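### 4.2 Slanted words on small boards

I'll admit I got hooked on the slant! We gave each word its own small whiteboard and let the board lie at whatever angle it liked, and the writing mostly went along with it (Figure 3).

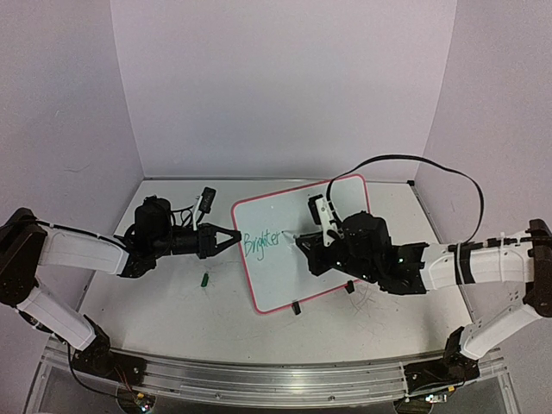

**Figure 3.** "Brighter" in green ink, climbing with the tilt of the board.

Yaowalak Boonyarit thinks slant matters less than letter size, and that a long tail on a g slows readers more. Fair enough – we scored tails separately for all 216 words.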